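Blog > Home and Garage > Paint

Posts Projects Archive About Contact

Repainting the kitchen cabinets, part two

In the first post I got as far as taking the doors off and deciding on a color. I had a few emails about the green, most of them asking if I was sure. I was fairly sure. The kitchen faces north and gets very little sun after lunch, and the old cream paint had gone the color of weak tea. I wanted something bright. My sister said it would look like a dentist's office for children. She has since come around, partly.

There are 16 doors and I did them in the garage over most of July. If you are planning to do this yourself, the painting is the short part. The cleaning took me longer than both top coats put together. Kitchen doors hold on to grease in places you don't expect, mainly along the bottom rail and in the groove where the panel meets the frame. I went over everything twice with degreaser and a stiff brush, then rinsed with plain water, then let it all stand overnight.

After that came sanding. I used 120 grit on the bad spots and 220 everywhere else. I don't own a decent sander, so I borrowed an old Dremex from Magdolna Győri, who lives across the street and redid her own kitchen a few years ago. It's loud and the dust bag leaks at the seam. It got through all the doors without any trouble, and I gave it back with a new bag.

Magdolna also told me to number the doors before doing anything else. I had already taken them down by then. I spent most of an evening holding doors up against openings and matching hinge holes. Put a piece of masking tape inside the hinge cup, where you won't paint, and write the number on that. Draw a plan of the kitchen with the same numbers on it and keep it somewhere other than the garage, where mine got soaked when I kicked over the rinse bucket.

For primer I used Stirier, the shellac kind, because the doors are old pine with a lot of knots and I didn't want yellow rings coming through a year from now. It smells terrible. I had the garage door open and a fan going and still had a headache by the end of the first session. It dries fast enough that you can do the fronts in the morning and the backs after lunch. The brush is not worth saving afterward. I bought cheap ones and threw them out.

Then the green. The can is from Juhász, the paint shop behind the bus station, and they mixed it to match a chip I'd cut off a seed packet. The first mix came out too blue. They did it over without charging me, and the second one was right. I put on two coats with a foam roller and used a brush for the grooves. The first coat looked so patchy that I nearly went back for a different color. The second coat fixed nearly all of it. What was left you can only see if you crouch down next to the dishwasher.

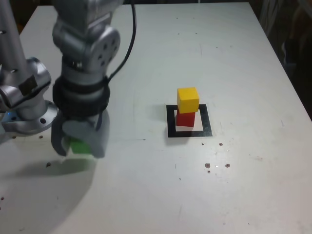 Bright green against a white top.

The counters are staying white for now. I looked at replacing them and got a quote of 4,000 dollars for the whole run, which I'm not going to spend in the same year as the car. They're sound, just plain. With the green doors under them they look more deliberate than they did with the cream.

Hardware was the part I had been putting off. The old handles were brass-colored and had two screw holes, three inches apart. Most of the new ones I liked were a different size, so I would have had to fill the old holes and drill new ones through fresh paint. I ended up with plain black Sakico pulls in the same three-inch size. They're lighter than I'd like and you notice it when you pick one up. On the door you don't notice at all.

Hanging the doors took one long day. The hinges are the old kind with three adjustment screws, and I had forgotten which one did what. Side to side is the front screw. The back one moves the door in and out. Up and down is on the mounting plate, and it has to be loosened on both hinges or nothing happens. I wrote this on the inside of the cabinet over the stove so I'll have it next time.

Two doors rub. One is under the sink and has probably always rubbed, and I think the extra thickness of paint made it worse. The other is the tall one by the fridge, which has a slight bow in it. I've planed the edge of the sink door and touched it up. The tall one I'm leaving until the heating has been on for a while, because it may move again when the air dries out.

A few people asked about cost. Primer, paint, brushes, rollers, degreaser, sandpaper, pulls and a new set of hinge screws came to 1,242 dollars. The pulls were the biggest single item by a good margin. I could have kept the brass ones and sprayed them black, and I did try it on one. It chipped at the first knock against the bench, so I gave up on that.

Some things I would do differently. I would buy the drying racks instead of balancing doors on paint cans, which left rings on the backs of three of them. I would wait the full time the can says before hanging anything. Mine felt dry after a day but was still soft, and there's a dent in the drawer front by the stove from where I leaned the screwdriver on it. And I would do the uppers and lowers as separate jobs, a month apart, so there was always somewhere to put a plate. We ate a lot of sandwiches.

Next up is the wall behind the stove. It has the original tile, small beige squares with a wheat pattern on every fifth one, and I can't decide if it goes. Magdolna says leave it. I've taken off one loose tile to see what's behind it, and it's plasterboard in better shape than I expected. I'll post again when I've made up my mind, probably after the gutters are done.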